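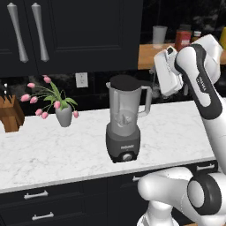
Trimov Under-Sink Water Filter
By Besero
Item price: $99
Replacement cartridge: $25
Availability: In stock

The Trimov is a single-cartridge water filter that fits inside the cabinet under a kitchen sink. It connects to the cold water line and feeds the faucet you already have. You don't need to drill a hole in the counter or add a second tap.

The filter is made for homes on city water. It reduces chlorine taste and smell and catches rust, sand and other fine grit. It does not soften water, and it does not remove salt or nitrates. If your water comes from a private well, have it tested before you choose a filter. The Trimov is not meant to make unsafe water safe to drink.

What comes in the box

Filter head with mounting bracket
One carbon block cartridge, already fitted
Two flexible hoses, each 21 inches long
Inlet and outlet adapters for standard cold water shutoff valves
Four mounting screws
Cartridge wrench
Printed instructions

You will also need an adjustable wrench, a screwdriver, a pencil and a bucket or towel.

Choosing a spot in the cabinet

Mount the head on the side wall or back wall of the cabinet. Both hoses have to reach without a tight bend, so hold the head in place and check before you mark the screw holes. Leave a hand's width of clear space below the cartridge so it can be turned and pulled down when it needs replacing. If you have a garbage disposal, use the opposite side of the cabinet.

Cabinets with a thin back panel may not hold the screws well. Put a strip of solid wood behind the panel, or use the side wall.

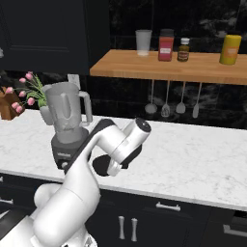

White marble-patterned countertop with dark cabinets, black stone backsplash and a light wooden shelf.

Installation

Close the cold water shutoff under the sink and open the faucet to let the pressure out. Disconnect the faucet hose from the shutoff and catch the drips with a towel. Screw the inlet adapter onto the shutoff by hand, then give it a quarter turn with the wrench. Don't use thread tape on fittings that have a rubber washer.

Push the inlet hose into the side of the head marked IN, and the outlet hose into the side marked OUT. Each hose should go in until it stops. Pull back on it gently to make sure it has locked. Connect the other end of the outlet hose to the faucet.

Open the shutoff slowly and look at each joint. Run cold water for five minutes before drinking any. The first water may look gray from carbon dust, and it may sputter while air leaves the cartridge. Check the joints again the next morning.

Cartridge life

Each cartridge is rated for 200 gallons or six months, whichever comes first. Water with a lot of sediment will clog it sooner. The usual sign is a slower flow at the faucet. A return of the chlorine taste means the carbon is used up, even if the flow is still good.

Replacement cartridges are sold under the name Rulline. Cartridges for the older Besero pitcher look similar but have a different collar and will not lock into this head.
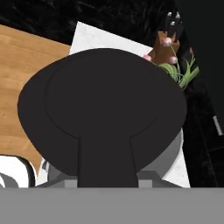 Page last updated: Wednesday, December 25, 2024

Changes to this page: the hose length has been corrected, and the section on rentals below is new.

Using the filter in a rental

The Trimov can be removed without leaving anything behind except the screw holes in the cabinet. Keep the original faucet hose so you can put it back when you move. Drain the head before packing it and throw away the old cartridge. Check your lease, as some landlords want to be told before any change to the plumbing.

Limits

Cold water only. Do not connect to a hot line or to an instant hot water tank. Do not install where the cabinet may freeze. Not for outdoor use. If your house pressure is high, fit a pressure regulator ahead of the filter.

Cleaning

Wipe the head with a damp cloth. Bleach and solvent cleaners can crack the plastic over time, so keep spray bottles away from it if you store them in the same cabinet.

Customer question

"Will it slow down my faucet?" Solange Grewal

Yes, a little. Most people notice it when filling a large pot. A faucet with a clogged aerator will seem much slower, so clean the aerator when you install the filter.

Returns and warranty

Unused filters may be returned within 25 days in the original box. Opened cartridges can't be returned. The head and hoses are covered for two years against defects. Keep your receipt.

For parts, write to Kendra Cormier at the Leclerc parts desk and include the lot number from the label on the bracket. Orders for hoses and adapters ship separately from cartridges.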